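**FOR IMMEDIATE RELEASE**

# Rotus Publishes First-Year Findings on Robots and Everyday Chores

*Results from the Galtar program show steady progress on short bench tasks and slower progress in the home*

WULTOW — Rotus today released the first-year findings of Galtar, its program to measure how well general-purpose robot arms handle ordinary work in homes and small shops. The report covers 108 chores, from folding hand towels to packing small parts, each attempted under the same written rules.

Of the 108 chores, the arms completed 40 to the program's standard, which requires a clean finish without help from a person. Most of those 40 are bench tasks: placing parts in trays, sorting by shape, closing lids and moving boxed goods from one spot to another. Household chores made up the larger share of the list and the smaller share of the successes.

"We were asked a direct question, and the report gives a direct answer," Rotus said in a statement. "A machine can do a useful part of the work on a packing bench today. It can't yet be left alone with a kitchen."

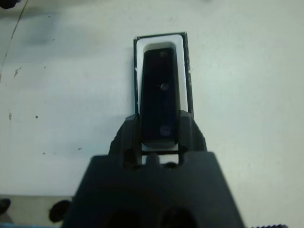
*A gripper at a tray holding a black block, one of the bench tasks in the Galtar program.*

The program was carried out with Ebihara, which supplied the test benches and wrote the scoring rules. Each chore was broken into steps, and each step was scored separately. This allowed the partners to report where an attempt went wrong as well as whether it was finished. The most common point of failure was the moment of first contact, when the fingers close on an item that has shifted or turned slightly from its expected position. Soft items failed more often than rigid ones, and thin cables were the hardest category in the study.

Tasks that call for two arms received a chapter of their own. Holding an object with one arm while working on it with the other is routine for people and remains difficult for machines. Completion rates fell when a second arm was added, although several chores can't be attempted any other way. Rotus expects this area to receive most of the program's attention in its second year.
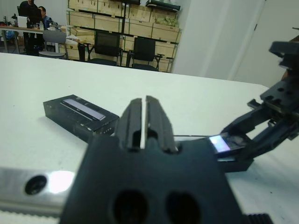
**When will a robot be ready to do chores in an ordinary home?**

Rotus has not set a date. The findings support limited use on benches where the items and their positions are known in advance, and the company doesn't plan to offer a household product until the home portion of the Galtar list can be completed without supervision.

Speed was recorded but did not affect the scores. On most completed chores the arms were slower than a person doing the same work. The report advises shop owners to consider automation first for repetitive tasks that can run alongside other activity, and to keep a trained employee within reach of the stop control at all times.

The full report includes the scoring rules, a step-by-step breakdown of 283 recorded failures and a list of the chores withdrawn during the year — 3 in total, all involving glassware. It is available on request to trade associations, schools and members of the press. A revised chore list will be issued in March, with more laundry and dishwashing tasks and fewer sorting tasks.

**About Rotus**

Rotus develops control software for robot arms used in light assembly, packing and research. The company is based in Wultow.

**About Ebihara**

Ebihara designs test benches and measurement methods for automated equipment.

**Media contact**

Rotus Press Office, Wultow

###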